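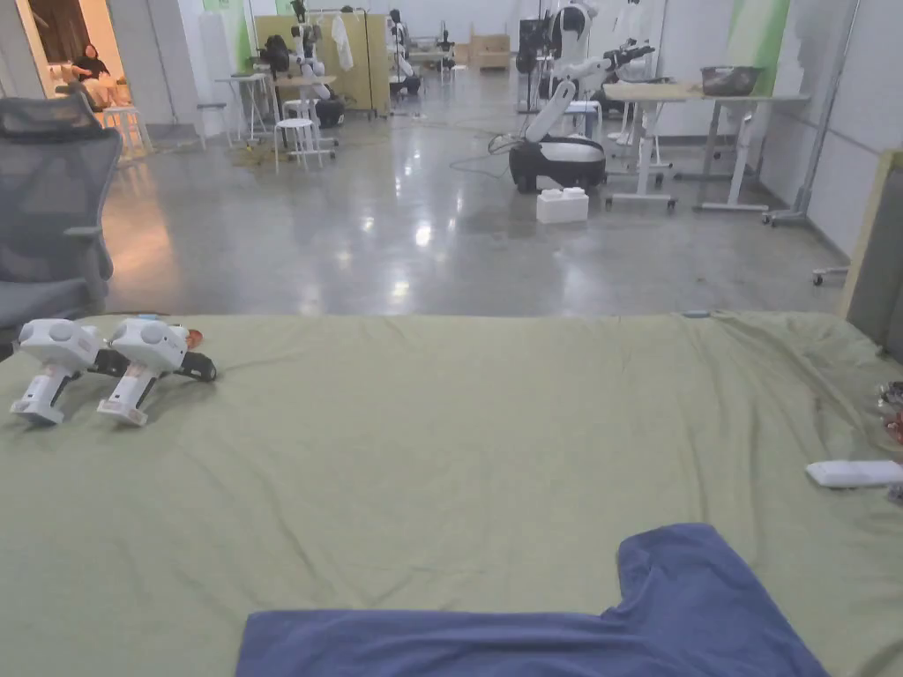
A blue T-shirt on the green sheet at the Nutthorpe sorting room. Photo: Abilio Iglesias

Nutthorpe's clothing swap is back in July and the organisers want your T-shirts. Clean ones, please.

Last summer's swap shifted 400 bits of clothing in one afternoon, most of it gone before the tea urn had boiled. This time they are after a lot more. The target is 3000 items, to be shared between Nutthorpe and the smaller swap over at Grerndale, which has never had enough in mens sizes.

Drop-off is at the old Lambrakis showroom on Milov Road, side door, from 2 in the afternoon until the shutters come down. Parking at the back only. The front bays belong to the tyre place and they do clamp.

T-shirts, jumpers, jeans, school uniform all welcome. Coats too, if the zip works. No underwear, no single socks, no duvets. Shoes are a maybe, ask first.

Everything gets folded and sized before it goes out on the rails, and that is where the hold-up was last year. Bags came in tied shut with no labels and the sorting ran on past ten at night. So, a request: fold at home if you can, sleeves in, and put the size on a bit of paper on top. Childrens things in a seperate bag.

"Folding is the slow part," said Abilio Iglesias, who is running the sorting this year. "A bag that comes in folded, we can put it straight out. A bag that comes in like a ball, somebody has to stand there with it."

Sheets and tablecloths are wanted as well, mainly for covering the tables. Any colour. They won't be swapped and you can have yours back at the end if you pin your name to it.

Swap rules same as before. Bring one, take one, up to 17 items each. Tokens at the door. Anything left over goes to Grerndale the next morning, and whatever they can't use goes for rags.

Entry is free, tea is not. Doors open at 10am, and there's usually a queue by half nine. Bring your own bags, there were none left last time.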